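The Ferry to Velach
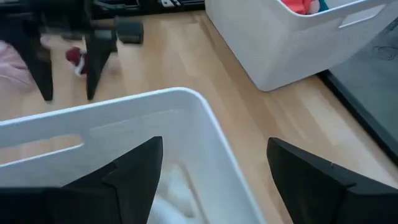

Brisside, May 18, 2020

When my grandfather died, he left me his boat ticket. It was number 3091, from Illach to Velach, one way, and he had never used it.

I was then living with my aunt above the Valente bakery. She said that the ticket was too old and that the ferry company had closed before I was born. But I was a stubborn boy, and I walked down to the harbor with the ticket inside my shoe.

The man in the office was called Simão Torres. He held the paper near the lamp for a long time.

"This is good," he said. "There is no date on it."

"My aunt says there is no ferry."

"There is no ferry every day. It is a different thing."

He told me to come back at 2 in the morning and to bring something to eat. I took bread from the bakery, still warm, and left a note under the sugar bowl.

The boat was small and smelled of onions. We were seven passengers, and all of them were old except me. A woman in a green coat asked whose place I was taking, and I said my grandfather's name. She laughed so loudly that the pilot turned his head.

"He owed me 300 crowns," she said. "And a dance."

I had only my bread, so I gave her the half of it. She ate slowly, looking at the water, and after some time she told me how he had stood on the pier at Illach with his suitcase and how he did not step on board. She had waved to him until she could not see him anymore.

Before the sun came up we saw the lights of Velach, around 100 of them, very low. The woman buttoned her coat and gave me her hand, because the step was high.

Shares: 2 | Comments: 0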